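Sourdough notebook, December, Sunday evening

Back on the rye starter after the mess with the Zutari flour. I've given up on that bag for now and opened the Farina one, so everything below is Farina unless I say so.

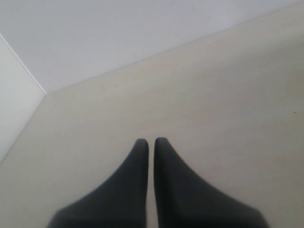

Loaf A

600 g flour, the usual salt, starter straight from the fridge (I know, I know). Mixed by hand in the big bowl and left it on the counter by the radiator. It was slow all morning and then took off right after lunch, so I shaped it in a hurry and the seam is ugly. Came out of the oven at 206 F inside. Crust is great! Crumb a bit tight near the bottom, same as last time.

Loaf B

Same dough, but 2 extra folds and a longer rest. Baked in the Plurketti pot with the lid on for the first half. I wanted the same 206 but got distracted by the phone and it had crept up to 217 on the probe, which I don't believe for a second. The probe needs checking in ice water before anybody uses it again, please.

Still tastes good, a little sour, nicer toasted.

Next time: feed the starter the night before, try the Plunon malt (just a spoonful), and buy more parchment. We're down to the last sheet.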